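Sayings of Prendstead: Frequently Asked Questions

What does it mean to "pull a Hillis"?
To arrive very early for the wrong thing. You'll hear it at the dentist's, mostly.

Who was Hillis?
A feed salesman, according to the version told at the diner. He showed up two hours ahead of a wedding, found a good seat, and sat through a funeral. He is said to have signed the guest book at both.

Is the story true?
The funeral is in the county paper. The salesman is harder to pin down. We have 15 letters on the subject, and they agree on his hat.

Why do some people say "pull a Trinau"?
Trinau is the next town over. They claim the same man under a different name and will tell you so at length.

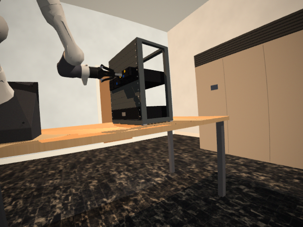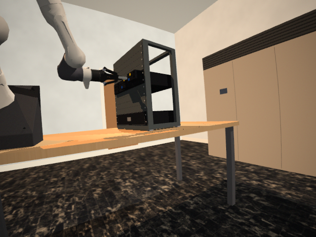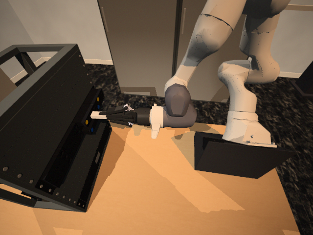
Robotic arms with rack equipment, three computer-rendered views.

Does "gone to Lei" mean someone has died?
No, although it has caused some awkward casseroles. Lei was a crossroads store with one clerk and no clock. If you'd gone to Lei, you'd be back eventually.

How many sayings are in the collection?
We have 527 on file. Of those, 116 have an origin we'd repeat in front of a librarian.

My grandfather used one you don't list. Can I send it in?
Please do. Write down how he said it, including the parts you'd leave out at church. Thirumalai Ramasamy reads everything that comes in and answers most of it, slowly.

Can I use a saying in my novel?
They belong to whoever says them. If you move Hillis to Trinau, expect mail.

When do new entries go up?
Every October, unless Thirumalai has gone to Lei.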